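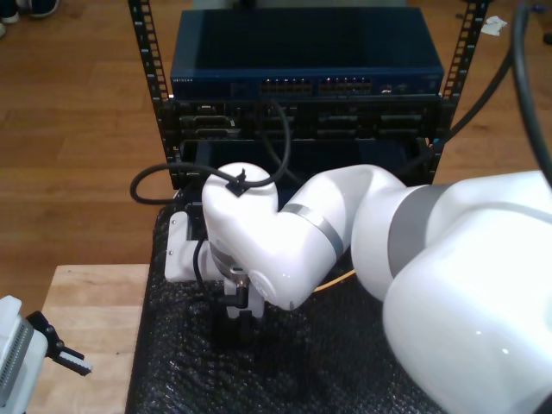 Last modified: November 17, 2020

Automation and Work Organization
Handout 5: Rack work at Wuka

Reading before class: the task inventory in the course packet, and the first two sections of the Ergate project report. Bring the worksheet from Handout 4.

1. Background

Wuka prepares network racks for customer sites. A rack arrives at the Subramaniam building bare or partly filled, is populated and cabled to a drawing, is tested, and is shipped. Until the Ergate project the work was done by rack technicians working alone, each taking a rack from intake to test. Ergate moved part of the cabling and port checking to robot arms. The project did not change the drawings, the test procedure, or the customer contract.

The case is useful for this course for two reasons. The work is skilled but not licensed, so the firm was free to divide it as it liked. The records are also good. Wuka kept task logs for a year before the change, in the same format it uses now.

2. The physical task

The rack in the photograph is a black one standing on the floor, with a network switch at the top and a slotted chassis below it. The arm comes in from one side with its gripper pointing down. Note the black cable hanging across the rack front. Cable of this kind is the main difficulty in the case. A rigid part stays where it is put and can be found again at a known position. A cable bends under its own weight, springs back, and hides whatever is behind it.

Terms used in the rest of this handout:

Reach: the set of positions the gripper can get to at a usable angle. Reach is limited by the arm and by whatever is already mounted in the rack.

Seating: pushing a connector in until the latch holds. A connector can look seated and not be.

Dress: the routing of cable after it is connected, including slack, bend, and ties.

Exception: any event that stops the arm and calls a person.

3. Division of tasks before and after

Before: one technician, one rack. Unpacking, mounting, cabling, dress, labeling, and port check all belonged to the same person, who signed the test sheet.

After: mounting and dress stay with technicians. Seating of standard connectors and the first port check go to the arms. Labeling is split. Printed labels are applied before the rack reaches the cell, and corrections are made by hand at the end. One technician attends the cell and clears exceptions. The test sheet is signed by whoever releases the rack, and in most cases this is now a different person from the one who mounted the equipment.

The last point produced more disagreement than the arms did. A signature under the old arrangement meant "I did this." Under the new one it means "I checked the log." The report treats the two as equivalent. Compare the discussion of inspection and responsibility in Handout 4.

4. The August figures

In August the cell logged 1,782 connector operations. Of these, 1,014 finished without an exception. The remainder were cleared by the attending technician, either by moving a cable out of the way and restarting the step or by finishing the connection by hand.

The log does not separate these two kinds of clearance. A restart takes little time and little judgment. A hand finish is the original job, done in a less convenient position and with a restart procedure added. Before drawing any conclusion about labor saved, state which mix you are assuming and why.

The log also leaves out waiting. A technician attending the cell cannot start a rack elsewhere in the room. The time sheet records this as "cell, attended" regardless of what the person was doing.

5. Effects on the people doing the work

Pacing. Technicians previously set their own order of work within a shift. The attending technician now works to the cell. Interruptions are short and arrive without notice.

Skill. Two changes run in opposite directions. New hires get less practice at seating connectors, and they meet it mainly as exceptions, which are the harder instances. Senior technicians have learned to recognize cable layouts that the arms handle badly and now dress cables with that in mind. This knowledge is not in the drawings and was not in the training plan.

Grading. Wuka pays by grade, and the grade descriptions list tasks. Cell attendance was first placed under general duties, with no grade attached. After objections it was added to the second grade. The Mosix depot, which runs a similar line under another contract, placed it one grade higher.

Physical load. Kneeling and reaching at low racks decreased. Standing increased. No measurement was made of either.

6. Worksheet, to hand in

Length: 8 pages maximum, double spaced, tables not counted.

a. Redraw the task table in section 3 with one row per task and one column per person or machine. Mark every handover. Say which handovers existed before Ergate.

b. Using the August figures, calculate the share of operations completed without an exception. Then give a lower and an upper estimate of technician time per rack, and list your assumptions.

c. Write a grade description for cell attendance in language Wuka could use. Keep it under one page.

d. Propose one field to add to the log. Specify who fills it in and at what moment.

Late worksheets go in the box outside the lab and lose one grade step. Next handout: scheduling and shift handover in attended cells.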